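Progress report to the Tanner Fund
Kemovside Computer Reuse Project
Friday, February 15, 2019

Dear friends at the Fund,

It has been a busy, slushy, thoroughly satisfying winter in Kemovside, and I'm glad to finally sit down and tell you where your grant has been going. When I last wrote we were still arguing with the landlord over the heating (we won, more or less!) and had only just begun handing out refurbished desktops to families on the waiting list.

Since then 70 computers have gone out the door, against the 40 we promised you for this period. Most went to homes with school-age children, and 19 went to adults signed up for the evening typing and job search class at the Skornis branch library.
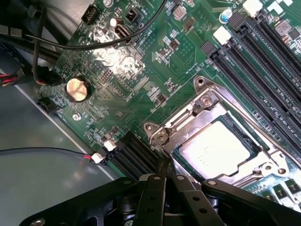

The class itself has been the happy surprise of the season. We planned on one evening a week and ended up with two, and several people who finished the first round have come back to sit beside the newcomers and help them along. Attendance dipped during the ice storm, as you'd expect, but it picked right back up the following week.

Money is mostly on track. We are $400 over on delivery costs, all of it gas and van rental, and we've covered that from the supplies line, where Warneo kindly gave us a better price on keyboards and power cords than we had budgeted for. Home internet remains our biggest worry, and a good many families are still relying on their phones. 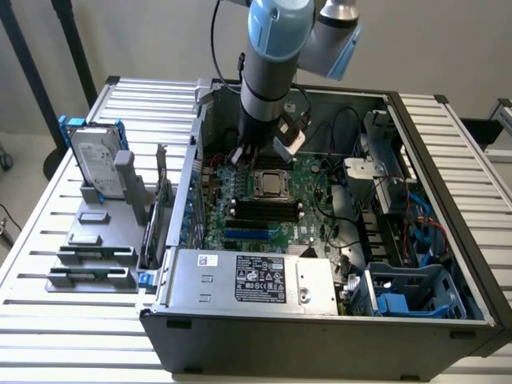 One mother, Denise, wrote to us in January: "My son used to do his homework at my sister's place across town. Now he does it at the kitchen table and I can see what he's up to. Could you run a class on Saturdays? I work evenings."

We'd love to, and we hope to try two Saturday mornings in March if the library can spare the room.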